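Part 4: Looking after the top

Right, the table is up on its legs and you've put the Allen key somewhere you'll never find it again. This part covers the first oiling and the day-to-day care. I've had my Curholm in the kitchen long enough to have made most of the mistakes going, so a few of the notes are me telling on myself!

These steps are for the pale softwood top. If you bought the painted one, skip to Part 5, where there's a lot less to do.

Before you start

You'll need the tin of Wornance clear oil from the box, two lint-free cloths (old T-shirts are lovely for this), a sheet of fine sandpaper and a window you can open. Give yourself a whole evening. I started mine on a Wednesday after work and we had our tea on our laps.

First oiling

1. Take everything off the top, and I do mean everything, fruit bowl included. Wipe it down with a dry cloth, then a barely damp one, and let it dry for an hour.

2. Crouch down and look along the surface with the light coming towards you. Any rough patches or dribbles of glue will show up dull. Run your palm over it as well, as your hand will find things your eyes won't.

3. Sand any rough spots lightly, always going with the grain. Wipe the dust away.

4. Shake the tin, pour a small puddle on to your cloth (never straight on to the wood) and work it in with long strokes, end to end. Do the edges last.

5. Wait 15 minutes, then take the second cloth and buff off whatever hasn't soaked in. It should feel smooth, with no tackiness at all.

6. Leave it overnight and do a second coat the next day. Two is plenty for most kitchens, though Khairul Sitompul at Menon, who sold me mine, swears by three.

CAUTION: Oily cloths can heat up and catch fire by themselves if you scrunch them up and leave them. Lay them out flat outdoors until they've gone stiff, then bin them. Please don't skip this one.
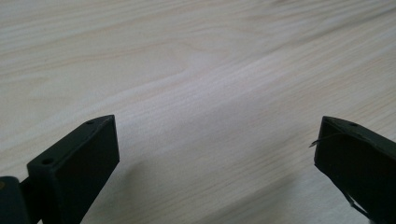
Pale wood will catch the light once it's finished, and a bit of shine near a window is quite normal. It'll also warm up in colour over the first year or so. If you leave a tablecloth or a big tray in one spot all that time you'll get a lighter patch underneath, so shuffle things about now and then.

Everyday care

7. Mop up spills as soon as you see them. Tea and beetroot are the worst, and I've done both.

8. Clean with a soft cloth and a drop of washing-up liquid in warm water. Wring it out well and dry the top afterwards.

9. Use mats under anything hot. A pan straight off the hob will leave a white ring, and you'll be back at step 3.

NOTE: No bleach, no cream cleaner and no scouring pads. Softwood dents and scratches easily, so put felt pads under heavy things like a toaster or a stand mixer.

10. Oil it again when water stops beading on the top. Mine wants doing each September.

If you run out, the refill tin is Heltis part number 2324. The matt version is 733, and you can put it over the clear once the old coat has had a light sand.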